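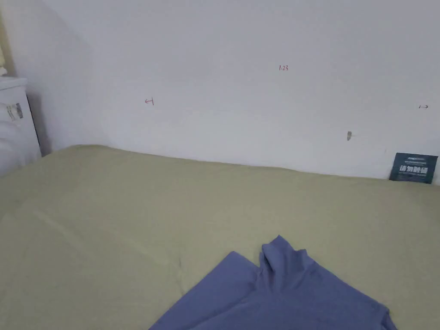
Como um robô aprende a dobrar roupa

Dobrar uma camisola parece fácil. Para uma máquina, é uma tarefa difícil. Uma caixa tem sempre a mesma forma; o tecido muda de forma cada vez que alguém lhe pega. Uma gola alta pode ficar em pé, torcida ou escondida debaixo de uma manga.

Na lavandaria Harju, que trata a roupa de vários hotéis, o robô chama-se Pinato. Trabalha em quatro passos:

1. A câmara regista a peça estendida.
2. O programa procura a gola, as mangas e a bainha.
3. O braço alisa as pregas e dobra.
4. A câmara verifica o resultado. Se a dobra saiu torta, o passo 3 repete-se.

O Pinato dobra até 100 peças por turno. As peças que não reconhece vão para um cesto à parte — e são dobradas por uma pessoa.

O que mudou para quem lá trabalha?

Na secção de dobragem trabalham 12 pessoas. Antes, passavam o turno inteiro de pé, a repetir o mesmo gesto. Agora, Carol Gosling separa as peças delicadas e Boris Šimek corrige os erros do programa. Os dois tiveram de fazer um curso, e Boris achou a primeira semana cansativa. Há também regras novas: com o braço em movimento, ninguém toca na roupa.

Palavras para saber

Automação: uso de máquinas para fazer tarefas com pouca ajuda humana.
Sensor: peça que mede alguma coisa, como luz, força ou distância.
Turno: período de trabalho de uma equipa.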